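Accept cookies? We use cookies to count visits and remember your page. OK | Settings

Caring for Cloth at Home
Part Two: Clothes in Daily Use

Chapter 6
Quilted and Padded Garments

Siebe Van Rooij

255 shares | 6 comments

What this chapter covers

How a padded jacket is put together. Why the filling moves. How to wash, dry, fold and store a quilted garment. How to fold a bulky garment on a bed when there is no table large enough.

Before you start

You should have read Chapter 5, on woven linings, and you should know how to read a care label. You will need one padded jacket or coat for the exercises. It does not have to be new. A jacket that has been worn for a few winters is better for this purpose, as the seams will show some wear.

6.1 A jacket in a closet

In November a student in one of my evening classes at the Tulside center brought in a coat that had spent the summer in a vacuum bag. It had gone in thick and come out flat. The filling had gathered along the bottom of each channel, and when she held the coat up to the window she could see light through the top of every one. She thought the coat was ruined. We shook it, hung it in a warm room overnight and worked the lumps apart by hand the next evening. It took most of the class. The coat was not quite what it had been, but she wore it that winter.

Most damage to padded clothing is of this kind. The cloth is sound and the zipper still runs, but the filling is in the wrong place. The way the garment is folded and stored has as much to do with this as the way it is washed.

6.2 The parts of a quilted garment

A quilted garment has an outer shell, a lining and a filling between them. Lines of stitching join the layers and divide the garment into long pockets called channels. The channels keep the filling from sliding to the hem. On a jacket they usually run across the body, so that each one holds its own share.

Where the thread pulls the cloth in, the shell gathers into small puckers along the seam. This is normal. It is a result of sewing a flat cloth over something thick. A long flat stretch in a seam that is puckered everywhere else may mean that stitches have broken, and it should be checked from the inside.

Shiny shells show creases more than dull ones do. The creases often relax when the garment is hung up and can be left alone. An iron should not be used unless the label allows it.

6.3 Working on a bed

A padded jacket takes up more room than a shirt, and few kitchen tables will hold one with the sleeves out. A made bed is a good surface. Pull the spread over the pillows and clear off anything with a sharp corner. A patterned spread will do, although small faults in a seam are easier to find against plain cloth.

Lay the jacket down and smooth it from the center outward with flat hands. Do not press hard. Fold the upper part down over the lower part in one loose turn and stop there. A second fold is needed only if the shelf is narrow. When you turn the upper part over, its channels may no longer line up with those underneath. They do not have to match.

Terms to learn: shell, lining, filling, channel, pucker, loft.

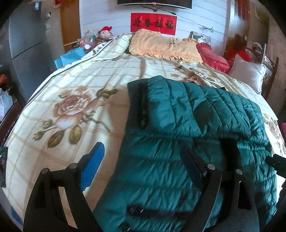 Fig. 6.1 A quilted garment on a bedspread, upper section folded. Note the gathers along the stitched seams.

Related chapters
Chapter 5: Woven Linings
Chapter 7: Wool and Knitwear
Chapter 8: Bedspreads and Blankets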